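Vunthorpe Hardware Help > Desktop Repair > Graphics Cards

Card out of a Prakora tower, no picture after refitting
Asked 15/02/2009 -- viewed 763 times

I pulled the graphics card from a Prakora mid tower to clean the slot and put it back the same afternoon. Fans spin, drive light blinks, monitor stays in standby. The card worked before I removed it. The board has no onboard video, so I can't compare. The bracket screw lines up, but the tail end of the card looks slightly higher than the bracket end. Is the slot damaged, or is the card not seated? Power supply is a Grurnovel and has not been changed.

3 answers

Answer 1 (accepted, 33 votes)
The card is not seated. A raised tail means the contacts at that end are not fully in the slot, and the bracket screw will hold it crooked without complaint.

Switch off at the wall, hold the power button for 15 seconds, then remove the screw. Open the slot latch and lift the card straight up by its two long edges. Do not pull on the cooler shroud. Check that the bottom tab of the bracket goes down between the case and the motherboard tray -- if it lands on top of the tray, the card cannot go down level. Press evenly at both ends until the latch closes by itself. Refit the screw last. If the screw hole has moved out of line, loosen the motherboard screws a turn, align, and tighten again.

Answer 2 (4 votes)
Try a different cable. Mine did this in September and it was the cable.

Answer 3 (11 votes)
Agree with the first answer. Two additions.

Put the card down on a tray or an antistatic bag while you look at the slot, never on carpet. Wipe the contacts with isopropyl alcohol on a lint-free cloth and let them dry. Check the capacitors for domed tops or a crust at the base before it goes back in.

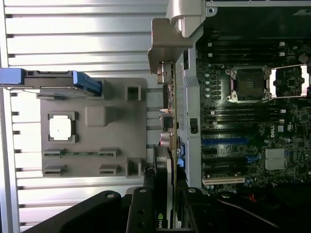 If the card is level and the latch is closed but the monitor still sleeps, look for a separate power socket on the card. Some models have one and stay dark without it. After that, clear the CMOS and test with a single memory stick. The Rätsep beep code list covers most boards of that age; one long and two short is usually video.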